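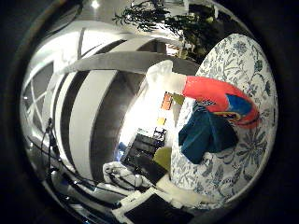
The alterations shop in Cevthorpe opens at eight in the morning, and the owner is usually at her machine well before that. She has run it for 25 years, first from a market stall and then from two rooms on the road to Ferkivville.

"Hems pay the rent," she says. "Trousers, school skirts, curtains. People think it's all wedding dresses, but I might do four of those in a year."

August is her busiest month. Last year she took in more than 200 pieces of school uniform, most of them in the final fortnight. She charges by the job, and the price list by the door has not changed for some time. "I should put it up. I keep meaning to."

She learned from an aunt in Trustska, who made her unpick every seam that wandered. She still unpicks her own – less often now, she says, although velvet catches her out.

Zips are the job she likes least. A coat zip can take an hour, and customers are often surprised by the cost. "They tell me the coat was cheap. Well, the zip doesn't know that."

She has thought about taking on a trainee, but the back room is full of thread and offcuts and would need clearing first. She plans to start on it after the uniforms are done.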